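The Onetine handbook gives 34 rules for gathering grasping data in ordinary homes, and most of them are sensible. Wipe the jaw pads. Log every dropped item. My doubts start at rule nine, which says the work surface must be "visually neutral."
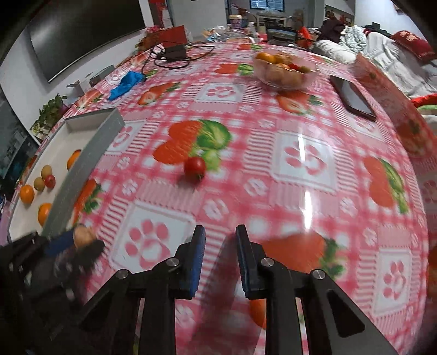 Setsuko Kinoshita

A small tomato on a tablecloth printed with strawberries is a fair test of that rule. Red on red, glare on the gloss — and it's how people live. Brimthorpe's reviewers would throw the session out. They rejected 99 last September, mostly over patterned cloths.

Chie Morikawa, who audits for Tsuchiya, defends the rule. "You can't compare results if every table is different," she told me. Fine. But every table is different, and a standard that screens out kitchens shouldn't be stamped "home ready."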